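Small Rooms, Long Looks

I spent most of a wet Wednesday at the Gundley, and I'm still happy about it. The building went up in 1886 as a grain exchange, and the gallery has hung its spring show in the two rooms upstairs: four large paintings in the first, a single drawing in the second. I walked in expecting to be done in ten minutes (I had lunch plans!) and stayed for 3 hours.

What a show this sparse gives you is permission to stay put. At the Brukine last fall I saw up to 60 works on one wall, and I loved plenty of them, but I came home with a blur and a sore neck.

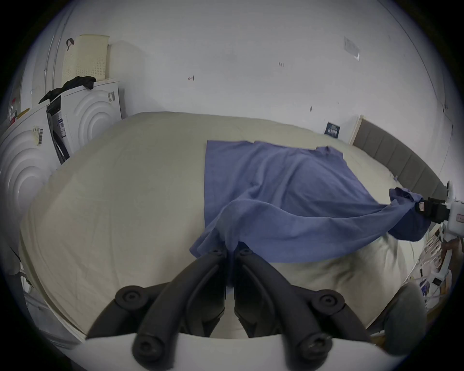 With the Gundley paintings I could go back to the same gray passage again and again, and each time it had warmed up or cooled down with the light from the skylight. I noticed brush hairs stuck in the paint. I noticed my own breathing, for heaven's sake.

So here's my plea to the smaller galleries, the Sinaga and Flamley among them: hang less! Put in a bench, a decent one with a back, and leave the wall text by the door so people can read it on the way out if they want it.
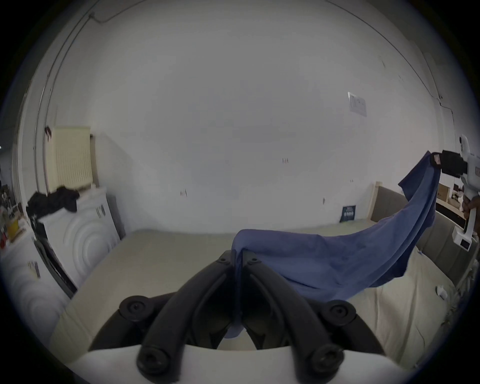

A reader wrote in after my last column to say that sparse shows are fine for people who live down the street, but she drives two hours each way and wants a full house when she gets there. Fair enough. I'd still ask her to try that drawing upstairs, which runs through April, and to bring a sandwich.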